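Balholm Recipe Notes – README

Scanned recipe cards from the Balholm kitchen, typed up by Dorottya Kocsis. 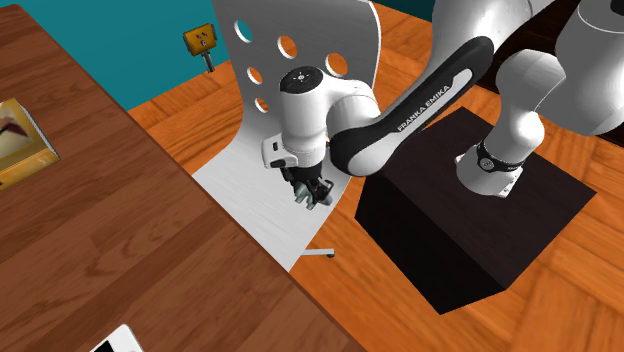
3777 rows, one per ingredient line. Columns: card_id, dish, ingredient, amount, unit. Amounts left as writen, so "a knob" stays "a knob".

Known problems
- 8 cards have no dish name
- cups and grams mixed, not converted
- card 3000 is in twice – keep the second one

To do: split out the jams, fix teh oven temps.

Corrections to Kamarul Entili. Last update 23/08/2026.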